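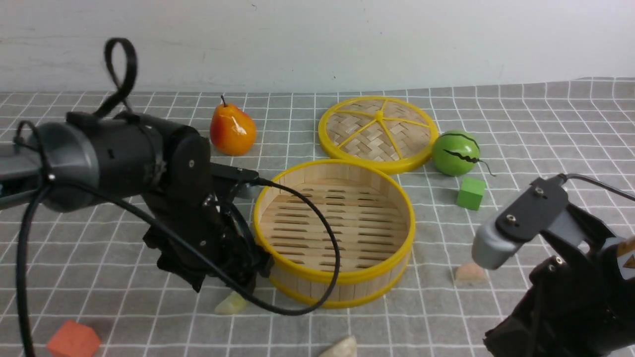

En juin, la pépinière Brolside ouvre ses portes aux particuliers, et cette année j'ai enfin réussi à y aller (trois ans que je rate l'inscription !). Pour ceux qui ne connaissent pas, Brolside fait à la fois de la plante en conteneur et de l'aménagement : terrasses, murets en pierre sèche, bassins, allées. J'y allais surtout pour mon talus, qui descend un peu plus chaque hiver chez le voisin du dessous, et je suis repartie avec des idées pour tout le jardin et un coffre plein de graminées. Mon mari n'a rien dit, mais j'ai bien vu sa tête.

Rendez-vous à 9 heures devant la grande serre, café offert, et on part en petit groupe avec Krešimir Softić, le chef de chantier. Il parle vite, il marche vite, et il s'arrête tous les dix mètres pour donner un coup de talon dans quelque chose. Première étape, les murets de démonstration. Il y en a de toutes sortes, en schiste, en calcaire, en blocs reconstitués de la gamme Rinberg, et on a le droit de monter dessus. J'ai appris que mon projet de mur bien droit était une mauvaise idée : sur une pente comme la mienne, il faut donner du fruit, c'est-à-dire incliner le mur vers la terre, et surtout prévoir un drain derrière. « L'eau, elle passera de toute façon, alors autant lui montrer le chemin. » Je l'ai noté tel quel.

Ensuite les allées. J'avoue que je m'attendais à m'ennuyer, et pas du tout ! On a vu une allée en coupe, ouverte sur le côté comme un gâteau, avec le géotextile, la grave compactée, le lit de pose et les pavés. La mienne, à la maison, a été posée directement sur la terre par l'ancien propriétaire. Je comprends mieux pourquoi on s'y tord les chevilles. Petit débat dans le groupe sur le sable polymère dans les joints, un monsieur était très contre, Krešimir plutôt pour à condition de bien balayer avant de mouiller.

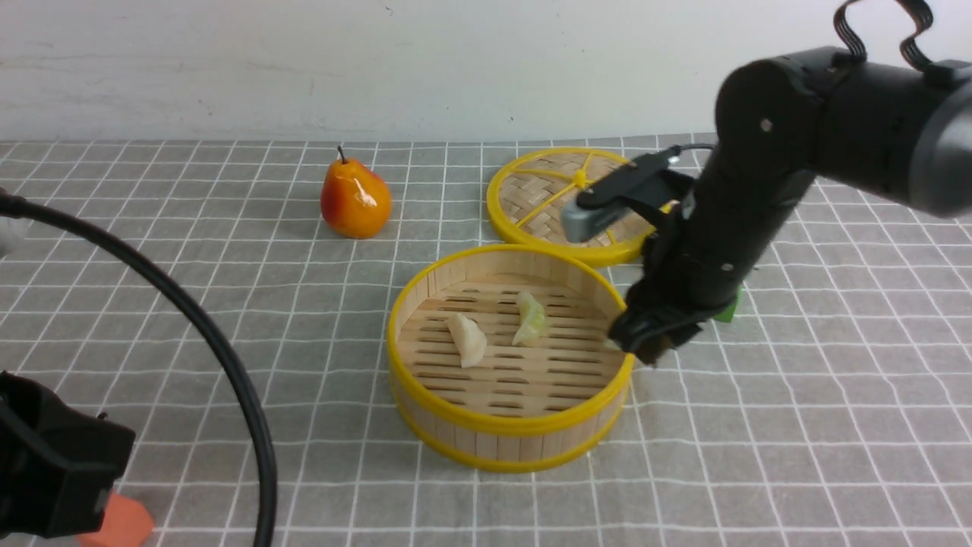
Un panier vapeur en bambou sur la nappe à carreaux.

L'après-midi, on change de guide et de rythme avec Hằng Vương, qui dessine les massifs. Gros coup de cœur pour elle, elle répond à tout, même aux questions idiotes (les miennes). Elle nous a emmenés sur la parcelle Vishwakarma, un jardin sec de 45 mètres de long, planté en deux hivers et arrosé seulement la première année. Des stipas, des euphorbes, des cistes, des sauges partout, et du gravier entre les touffes. Son conseil pour le talus : planter petit et serré, en quinconce, à l'automne, avec des couvre-sols qui s'enracinent en marchant.

Côté prix, il vaut mieux être assis. Le muret en pierre sèche, je vais le faire par tronçons ! J'ai quand même demandé un devis pour l'éclairage Vonex, des petites bornes basses qu'on avait repérées le long du bassin.

Deux ou trois choses pratiques si vous y allez : le parking du bas est plein dès 10 heures, prenez de vraies chaussures, et la caisse des plantes ferme avant celle de la boutique (j'ai dû courir avec mon chariot). L'inscription se fait par téléphone uniquement. Je retourne voir Hằng à l'automne avec les photos du talus et les mesures, que je n'avais évidemment pas prises.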